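Kursunterlagen Maskenbild Grundstufe
Block 4: Lippenprodukte reinigen und ordnen
Leitung: Tsehay Endale, Übungsbegleitung: Octavio Paredes

Letzte Woche kam die Frage, warum wir dem Lippenstift einen ganzen Block widmen, wo der Pinselblock doch schon so lang war. Wartet ab! Kaum ein Produkt im Koffer wandert so oft von Hand zu Hand, und an kaum einem sieht man so schnell, wie jemand arbeitet. Eine saubere Hülse, eine Kappe, die ohne Schmierrand schließt, eine Mine mit klarer Schräge: Ich freue mich jedes Mal, wenn ich so einen Koffer aufmache.

4.1 Begriffe

Mine: die Farbmasse selbst, meist schräg angeschnitten.
Hülse: der Außenkörper, in dem der Drehmechanismus sitzt.
Kragen: der schmale Ring, auf dem die Kappe einrastet. Hier sammelt sich am meisten Farbe.
Kappe: wird innen gern vergessen. Bitte immer hineinschauen.

4.2 Material pro Arbeitsplatz

Papiertücher oder weiche Kosmetiktücher, Wattestäbchen (bei uns Bambus, lose in der Box), Alkohol 70 Prozent in der kleinen Flasche, ein Ständer mit Fächern, ein Schälchen für Abfall. Als Unterlage geht jede glatte Fläche, die man hinterher abwischen kann. Textile Unterlagen lasst bitte weg, Lippenstiftpigment bekommt man aus Baumwolle nur mit viel Geduld wieder heraus.

4.3 Außen reinigen

Zuerst den Stift ganz zurückdrehen, dann die Kappe abnehmen und so hinlegen, dass ihr sie nicht mit dem Ärmel vom Tisch fegt (Amr weiß, wovon ich rede). Die Hülse liegt waagerecht zwischen Daumen und Fingern der einen Hand. Die andere führt das Tuch. Knüllt es ruhig zusammen, denn ein flaches Tuch rutscht über den Kragen hinweg, während die Falten schön in die Kante greifen. Nach jeder Drehung eine frische Stelle nehmen, sonst schiebt man die Farbe nur im Kreis herum. 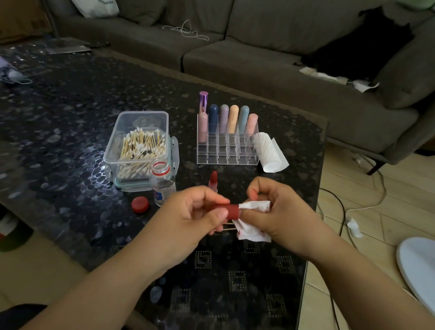
Abb. 1: Reinigen der offenen Hülse mit dem Kosmetiktuch. Die Wattestäbchen liegen griffbereit in derselben Hand wie das Tuch, weitere Lippenstifte stehen hinten im Ständer.

Die Stäbchen gleich mit in der Tuchhand zu halten, ist ein Griff, den ich von Bontu Gebru habe, und ich finde ihn großartig! Man muss nichts ablegen, nichts suchen, und der Wechsel vom groben zum feinen Arbeiten dauert keine Sekunde. Am Anfang fühlt es sich an wie Essen mit vertauschtem Besteck. Nach dem fünften Stift läuft es.

4.4 Der Kragen und die Innenkante

Jetzt kommt das Stäbchen. Trocken ansetzen, einmal ganz herum, wegwerfen. Dann ein zweites leicht anfeuchten und dieselbe Runde noch einmal. Leicht heißt: Die Watte darf nicht tropfen, es soll keine Flüssigkeit in den Drehmechanismus laufen. Ein benutztes Stäbchen geht nie zurück in die Box, auch nicht mit dem sauberen Ende.

4.5 Die Mine

Für die Oberfläche ein frisches Tuch nehmen und von der tiefen zur hohen Seite der Schräge abstreifen, mit so wenig Druck wie möglich. Danach mit Alkohol besprühen und an der Luft trocknen lassen, den Stift dabei aufrecht und offen hinstellen. Für Kundinnen und Darsteller wird trotzdem immer mit Spatel und Palette gearbeitet. Das Reinigen ersetzt die Palette nicht!

4.6 Einsortieren

Beim Ständer gehen die Meinungen herrlich auseinander. Gwion Maddocks sortiert nach Deckkraft, ich nach Farbfamilie, von kühl nach warm. Sucht euch ein System und bleibt wenigstens bis zum Ende des Moduls dabei. Zwei Dinge gelten für alle: Hohe Hülsen kommen nach hinten, und wer Kappen hat, die nichts über die Farbe darin verraten, klebt einen Farbpunkt darauf.

4.7 Übung bis zum nächsten Block

Nehmt euch sechs eigene Lippenstifte vor und reinigt sie nach 4.3 bis 4.5. Notiert pro Stift, wie viele Tücher und Stäbchen ihr gebraucht habt und wo die meiste Farbe saß. Wer zu Hause weniger Stifte hat, leiht sich welche aus dem Übungskoffer Fumine, Ausgabe bei Octavio bis 17 Uhr.

Fragen zum Nachdenken:
Woran erkennt ihr, dass eine Mine entsorgt werden muss?
Was macht ihr, wenn sich Farbe unter dem Kragen festgesetzt hat und die Mine wackelt?
Wie ändert sich der Ablauf bei flüssigen Lippenfarben mit Applikator?

Die Notizen bitte ausgedruckt mitbringen, wir hängen sie nebeneinander an die Wand und vergleichen.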